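首页 关于我们 篮子与盒子 整理课 留言

关于 Ikwood

阅读时间:9 分钟

先打个招呼!我是 Ikwood 的店主,也是整理课上话最多的那一个。我们是开在 Kumavberg 的一家小店,卖篮子、盒子、托盘这一类装东西的东西,另外有一间教室,教大人和小朋友收拾桌子。对,就是收拾桌子,不教叠衣服,不教整理仓库,冰箱偶尔讲一讲(有人带着冰箱照片来问,我就忍不住了)。

店名常常被人念错,有念成三个音节的,也有人以为我们是卖木头的。木头我们也喜欢,店里有几只木托盘,可惜卖得最慢。Ikwood 这个名字是开店之前在一张购物小票背面随手写的,当时一口气写了一长串,念来念去就这个顺口,于是定了。小票后来找不到了,一个教人收纳的人把这么要紧的纸弄丢,学员听了都很高兴。

店是 7/30/23 开的门,一个星期天。那天热得要命,我把东西搬进搬出好几趟,价签贴错了一半,有位老太太拿着一只小竹盒问我这个价钱是不是整套,我说是是是,就卖给她了。她后来成了我们的常客,每次来都要提一句那次的价钱。

Kumavberg 的房子普遍不大,厨房连着饭桌,饭桌又兼着书桌,所以大家的烦恼差不多:桌上永远有东西。钥匙、橡皮筋、半包纸巾、小孩的球、不知道谁的笔帽。我自己家也是这样长大的,吃饭之前先用胳膊把东西往旁边一推,推出一个碗的位置来。现在我管这叫“推土机式整理”,课上一说大家都笑,笑完就有人小声承认自己昨晚刚推过。

我们的办法很简单,桌上放一只好看的、敞口的篮子,零碎东西先进篮子。教室里用的是浅色桌面,颜色鲜亮的篮子往上一摆,小朋友老远就认得出来。橙色的这种镂空篮子是我最偏心的,课上用它的次数最多。

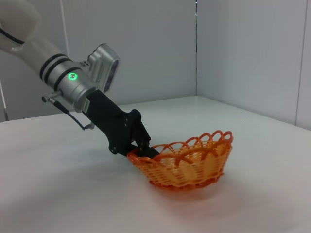 桌面上的篮子多大才合适?

量一下你桌上最乱的那个角落,篮子占它的一半就够了。太大的篮子会变成垃圾桶,什么都往里扔;太小的又装不下一串钥匙加一个钱包。拿不准的话,先找个家里现成的盘子或者鞋盒盖试一个星期,再来店里挑,我们不着急卖给你。

说回我们自己。开店之前我在一家叫 Fluvino 的家居用品公司做了 3 年,管样品间。样品间是个很神奇的地方,天天有新东西进来,旧东西没人认领,架子上永远堆着缺了盖子的罐子。我每天上班第一件事就是把昨天的样品放回原位,下班前再放一遍。同事觉得这活闷,我倒挺上瘾,尤其喜欢把一整排盒子的边对齐的那一下。后来样品间搬到了别处,我没有跟着搬,拿着攒下的一点钱租了现在这个铺面。

铺面一共 68 平方米,前面卖东西,后面隔出来当教室。以前这里是一家修伞的店,墙上留着一排铁钩,我没舍得拆,现在拿来挂布袋和长柄刷子。刚租下来的时候地上有一道很深的划痕,我用地毯盖着,盖了一年多,后来地毯脏了拿去洗,大家看见划痕也没说什么,那就不盖了。

货架上现在有 170 种小东西,听上去挺多,其实有一大半是同一个样子的不同尺寸。我们进货慢,每一样都要自己先用过。怎么用呢?拿回家放在饭桌上,该装什么装什么,让家里人随便折腾。有一种带盖子的藤盒,刚来的时候我爱得不行,用到第二个星期发现全家没有一个人愿意掀盖子,东西全堆在盖子上面。那一批就没再进过。还有一种硅胶的软筐,颜色漂亮得像冰淇淋,就是特别吸灰,擦完五分钟又是一层毛,也没留下。

塑料篮子倒是留下了不少。常有客人进门就说“你们店怎么也卖塑料的呀”,语气有点失望。我懂,大家想象中的收纳店就该是原木色加亚麻布。可是塑料篮子能冲水,小孩能拎着跑,掉地上捡起来接着用,颜色还亮。一张白桌子上放一只橙色的篮子,早上进厨房一眼看过去心情都好一点——这算是我的私心,不收钱。 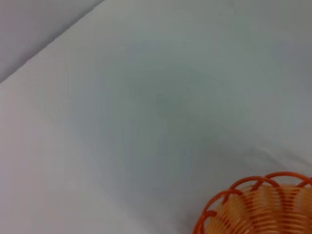
那种亚麻布内衬的筐我们也有,放毛巾、放围巾很舒服,就是别拿来装橡皮泥。去年十月办过一次“换筐日”,让大家把家里用得不顺手的筐子拿来互相换,一下午换出去大大小小好多件。有位先生拿来一只非常深的木桶,说里面的东西从来没见过底,最后换走了一个浅盘,高高兴兴走了。那只木桶被一对养兔子的夫妻抱走,装干草去了。你看,筐还是那个筐,换个地方就对了。

再讲讲 Gu。Gu 是我们自己做的一个小系列的名字,取的是“箍”字的音,做篮子离不开箍嘛。目前就几样东西:一只浅筐,一只手提的小篮,还有一套能摞起来的分格盒。模具是跟镇外一家小厂一起磨出来的,来来回回改了很多次,提手的弧度就吵了一个冬天。我想要弯一点,厂里说弯了不好脱模,最后折中,弯得不多不少,我现在看着还是觉得可以再弯一点。第一批浅筐的边口有点刮手,我们一只一只磨过才摆出来卖,磨到后来我做梦都是沙沙的声音。如果你手上有早期的 Gu 浅筐,觉得边口不舒服,拿回来,我们给你磨,不用带小票。

整理课

课是开店第二个月才有的,起因是有几位客人买完篮子站在收银台前不走,问我回家到底该怎么放。聊着聊着天就黑了。我想那干脆坐下来聊吧,就在后面支了张桌子。

现在一堂课 70 分钟,小班,大人和孩子可以一起来。孩子那部分我最喜欢讲,道具少得可怜:一张桌子、一只篮子、几样颜色分明的小玩意儿,一个粉色的球总是最受欢迎。玩法就是给东西找家。球住哪里?你说了算,但是说好了它就得住那里,下次要能找得着。有的小朋友会认真想很久,然后把球放进篮子又拿出来,再放进去,再拿出来,说它想出去玩。行啊,玩完记得回家。

大人学起来反而慢。大人舍不得,也爱讲道理,一支没水的笔能讲出一段往事。我在课上有一条规矩,拿起来的东西先放进篮子,故事可以边放边讲,不许停手。听起来有点凶,可是大家都说管用,至少下课的时候桌面是看得见的。

课上我们会反复练一个动作:放篮子之前,先给它留好边。别把篮子紧紧贴着桌沿,也别摆在正中间占着吃饭的地方,往旁边挪一点,手伸过去不用站起来,碗碟过来也不会撞上。再往后就是篮子里面,东西别横七竖八地堆,长的顺着放,圆的最后放,免得滚。讲到这里总有人掏出手机拍下来发给家里那位,我都看见了。
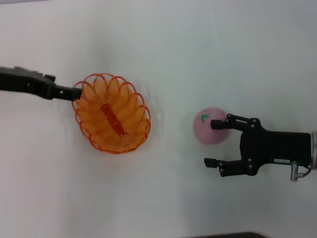
我们这家店的几个小脾气

同一个篮子,我们最多建议你买两只。有客人看了网上的图,想一口气买十几只一模一样的回去摆一面墙,我会劝一劝,先拿两只回家,下个礼拜还想要再来。来的人有,大多数没来。房东说我这样做生意迟早要饿死,目前还没有。

我们不卖标签机。标签可以手写,写错了划掉重写也挺好看的。店里有一沓牛皮纸小卡片,放在门口的碗里,要用自己拿,旁边的铅笔请留下(铅笔消失得特别快)。

包装能省就省。篮子本身就是用来装东西的,小件就装在大件里给你拎走,路上还能再买两个梨放进去。送人的话说一声,我们有棉绳,系个结,颜色随你挑,绿色那卷快用完了,新的在路上。

坏了的东西可以拿回来。提手断了、边裂了,能修的我们就修,修不了的拆下来当零件。店后面有一个抽屉,专门放拆下来的提手和扣子,常有人为了配一个扣子专程跑一趟,我很欢迎,配到了就送你。

我们也有做得不好的地方,写在这里省得你来了生气。电话经常没人接,上课的时候手机都静音。网店的库存更新得很慢,看中了什么最好先留个言问一下。停车不方便,门口那条街窄,倒车进来的朋友请小心那根矮矮的石墩子,已经有好几辆车跟它打过交道了。

还有人问会不会开分店。暂时没有这个打算,光是这一家的货架我就每个月要重新摆一遍。摆货架是我的周末娱乐,把浅筐从下层挪到中层,退后几步看看,再挪回去。有一阵子我按颜色排,从黄到橙到红,拍照特别好看,可是客人找不到尺寸,天天有人举着卷尺问我,只好改回按大小排。颜色嘛,留给教室那张桌子去热闹就好了。
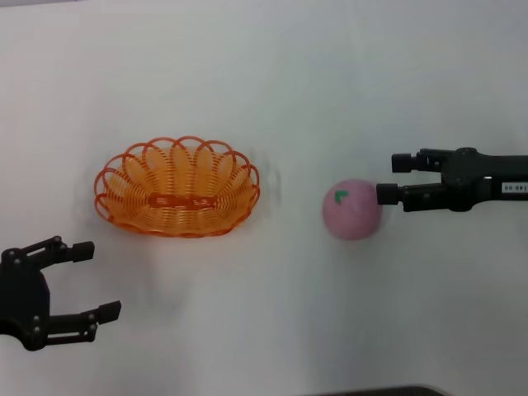 按大小排之后我才发现,卖得最好的一直是中号偏浅的那几种,深的大的虽然看着过瘾,拿在手里掂一掂,多半又放回去了。所以最近进货我多要了浅的,大约会占到货架的一半。如果你偏偏就要深的,也有,在最下面那层,蹲下来看,靠墙那边。

亲子课的桌子矮一些,椅子也矮,大人坐着膝盖会顶到桌底,请提前有个心理准备。带太小的宝宝来也可以,坐在旁边看就行,看着看着往往就伸手了。玩具不用自己带,不过要是有哪样东西在家里总是找不到家,比如一个老是滚到沙发底下的球,带来,我们一起给它想办法。

想来上课的朋友,在留言页写下你方便的时间,再写一句家里哪张桌子最让你头疼。这一句请一定写,我是真的会看,还会照着准备道具。有人写“餐桌,从来没见过全貌”,有人写“床头柜,别问”,有人写了整整一页,从结婚写到装修,我边看边点头。回信一般在两三天以内,碰上到货那几天会晚一点,手上都是纸箱灰,打不了字。

来店里的话,从 Kumavberg 的老邮局往河边走,看见一面挂着铁钩的橱窗就到了。门有点紧,用力推,铃铛会响,我在后面听得见。

篮子与盒子 整理课 留言 回到顶部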